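# Hand-Held Gripper Kit: Pre-Use Safety Check, With My Comments

Checked by: Elsie Cheetham
Date: 3 May 2024
Kit: hand-held two-finger gripper with phone mount, on trial from Skuretti
Result: pass, with two items to fix before we sign anything

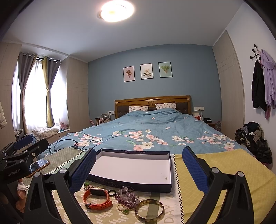

Skuretti sent us the kit on a trial license and I got the fun job of going over it before it gets passed around the Clasville team. I used their own checklist as the skeleton and then wrote all over it, so apologies to Severin Ortner, who made the form and likes it tidy! The sorting task is the one I keep coming back to, jewelry into a tray, and I love it as a test because it's so mean: a looped watch strap, a ring, a hard round bangle and a thin chain all ask for something different from the same two blue pads. It also means there are plenty of small things near the pivots, so a lot of my comments come back to that. Anything marked OK is fine as it stands. Anything marked FIX goes back to Skuretti.

## 1. Fingers and pads

- [x] **Both fingers open and close freely.** OK. Smooth all the way, no grinding. I worked it slowly first and then fast, and it felt the same both ways.
- [x] **Fingers line up when closed.** OK. I closed them on a strip of paper and tugged. It held evenly from one side to the other.
- [x] **Pads stuck down at all four corners.** OK, but check this one every time, please. I ran a fingernail around each pad and nothing lifted. On the loaner we had from Henare in November a corner started peeling and we only noticed when a bracelet got caught under it.
- [x] **Pad texture clean.** OK after a wipe. Lint loves these pads (so does hand cream, ask me how I know). Damp cloth, let them dry, no solvent.
- [ ] **Pivot bolts snug.** FIX. One needed almost a quarter turn. Not scary, but it should have been tight out of the case, and I'd like to know whether they use thread locker. The manual doesn't say.

## 2. Handle and pinch points

- [x] **Grip comfortable for the whole session.** OK for me. I did 20 minutes at a stretch and my wrist was ready to stop by then. Rattana Yimyam has smaller hands and found the reach a bit long, so she'd like to see another handle size on the price list.
- [x] **Free hand stays clear of the fingers.** OK, with a reminder. The temptation is to nudge a bead into place with your other hand while the gripper is closing. Don't! Open it, back off, then nudge.
- [x] **No loose sleeves, rings or lanyards on the operator.** OK. Your own jewelry comes off before you start. It keeps you from getting snagged and it keeps your ring out of the pile.
- [ ] **Pinch warning on the frame.** FIX. There's one in the manual but I want a sticker on the thing itself. Skuretti's Thongchai Wiriya has already said yes to this by email, so I'm only waiting for it to show up.

## 3. Phone and bracket

- [x] **Phone clamped and can't slide.** OK. I held it over a pillow and shook it hard. The phone stayed put.
- [x] **Bracket screws tight, no cracks.** OK. It says GenRobot.AI on the bracket, so write that down along with the Skuretti order number if you ever need to ask for a spare.
- [x] **Phone case off.** OK. A thick case makes the clamp feel tighter than it is. I tried both and much preferred bare.
- [x] **Phone not overheating.** OK. Warm by the end of a long session, never uncomfortable. If you get a temperature warning, stop and let it sit somewhere shady.
- [x] **Battery above half at the start.** OK. Running out partway through is more annoying than dangerous, but it does make people hurry.

## 4. Where you're working

- [x] **Cables away from your arms and feet.** OK. Look for loops in particular, on the bed or table as well as the floor. Before each session I do a slow practice sweep with the gripper and see what I could catch.
- [x] **Work surface won't shift.** OK on a table, so-so on bedding. Cloth over a mattress gives a little when you press down, and a light tray can tip. Press gently and come straight down.
- [x] **Good light.** OK. Daylight plus the ceiling light was plenty for me. Clear beads are the hardest thing to judge in poor light.
- [x] **Small items accounted for afterward.** OK. If you have pets or toddlers, this is the one I really care about. Look under the cloth and in its folds before you call it done.

## 5. Packing up

- [x] **Fingers closed, no load on them.** OK.
- [x] **Phone out of the clamp before it goes in the case.** OK. I forgot once and the lid wouldn't shut, so the case more or less reminds you.
- [x] **Log filled in.** OK. Mine runs to 37 entries so far, mostly boring, with the bolt being the exception.

## So would I keep it?

Yes, I would! It's lighter than the one we tried from Henare, the pads grip better on smooth things, and I got used to it in an afternoon. Thin chains are still a pain. I can pick one up fine, but laying it down without dragging it takes more patience than I've got after lunch.

What I want from Skuretti before we order 9 of them for the Renthorpe site:

1. An answer on the pivot bolts, and a torque figure in the manual.
2. The pinch sticker, fitted before shipping.
3. A price for spare pads. Sarahí Tlapale has asked for this twice and so far we've only been sent the brochure again.

I'll redo sections 1 and 2 once the sticker and the bolt answer come in. The rest can stand until the next regular check.

— Elsie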